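Ticket 251 – Ra lets go of thin things on the way to the organiser
Project: Ra, humanoid build, Clotari shared workshop
Opened by: Ilaria Piras
Opened: August 13, 2020
Status: Solved (one leftover, see the end)
Area: hand control, arm planner

Ilaria Piras
First ticket on the new desk job and I'm very happy we've got far enough to have one! The job is the tidy-up run: Ra picks a notebook or paperback off the white desk, turns, and stands it in a slot of the file organiser on the green desk. The pick is lovely. The turn is fine too. Then somewhere above the place where the two desks meet, the fingers ease off and the notebook slides down. Sometimes it gets caught again lower down, sometimes it lands on the floor.

What I know so far:
Happens with soft covers. Hardbacks are fine.
Happens with the arm moving. Holding still over the desk, Ra keeps hold for as long as I have patience.
Nothing in the Brumico log at normal level. No fault code from the hand.
Started after we moved to the newer Endesus hand driver, but we also moved the desks that evening, so please don't take that as proof of anything.

The safety line is on for all of these runs and stays on until we close this. 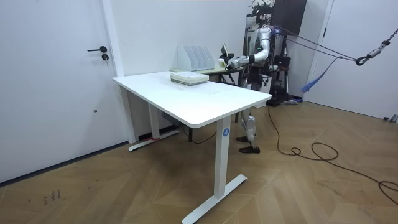
Ra at the back desk, arm out towards the white box, safety line on.

Ga-eun Yang
Brilliant, I have wanted to look inside that hand driver for ages. Could you do three things before I start guessing?

1. Turn the log up to "full" for the hand only. If you do it for everything the disk fills before Ra has finished turning.
2. Run the same move with the hand closed on nothing.
3. Check the hand cable at the elbow. Bend the elbow by hand with the motors off and watch whether the hand drops off the bus.

Also, how high is the white desk? The planner file still has the old height in it unless you changed it.

Ilaria Piras
Done, in the wrong order.

Elbow cable: bent it every way I could, hand never dropped off the bus. I reseated the plug anyway.
Empty hand: closes, stays closed, whole move, every time.
Desk height: you were right, the file was 2 cm out. Fixed. It made the pick neater (the fingertips used to brush the desk) but the slip is still there.
Full log attached to the shared folder as "slip_notebook". Look at line 149, there's a message I have never seen before: "hold target refreshed from idle".

Ga-eun Yang
Oh, that is a good line. I think I know what this is.

The new driver has a hold timer. If the arm planner doesn't send a fresh grip command within 700 ms, the driver decides nobody cares any more and drops to its idle grip. Idle is strong enough for something stiff. A soft cover just folds a bit and starts to creep. With an empty hand you'd never notice, the fingers are already touching.

And when Ra stands still the planner sends the grip command over and over, so the timer never runs out. During a long move it sends it once at the start and then goes quiet until the arm arrives. The old driver had no timer, which is why we got away with it all this time.

Try this: in the hand settings, set hold_timeout to 0 (off) and rerun with the dark grey notebook. Stay by the stop button. With the timer off, the hand will keep squeezing even if the planner crashes, so it's a test setting and nothing more.
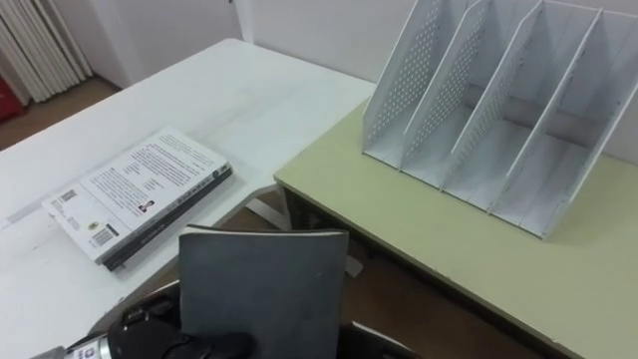

Dark grey notebook in the gripper, organiser on the green desk. Head view.

Ilaria Piras
Timer off, and it works! Notebook went into the slot first go and I made a noise that brought people in from the wood room. Did a whole string of runs after that with the grey notebook, then the paperback, then a really floppy exercise book, and had no slips at all. Timer back on, and the grey one slipped on the very next run. I'm convinced.

I don't want to leave it off, though. What's the proper fix?

Ga-eun Yang
Agreed, please put it back. The proper fix is for the planner to keep sending the grip command while the arm moves. I've pushed a small change to the branch "keep-holding" that does it ten times a second. It's a handful of lines, most of them comments. If the planner dies, the messages stop and the timer does its job again.

To install: stop Ra, pull the branch, restart the planner first and the hand driver second. The other way round gives you a harmless warning and a twitch of the thumb.

Ilaria Piras
Installed, timer on, log on full. The "refreshed from idle" line is gone and everything I've picked up has stayed picked up. I also pulled the planner's plug halfway through a move on purpose and the hand went to idle as it should. The notebook slid out and I caught it – very pleased with that.

Closing as solved. One leftover for a new ticket: paperbacks lying back cover up get picked by the spine, and they go into the slot at a slant. Not a grip problem, I think the planner just likes the darker edge. I'll save a few head camera views and open it under the planner.

Ga-eun Yang
Yes please, assign it to me. Merging keep-holding tonight.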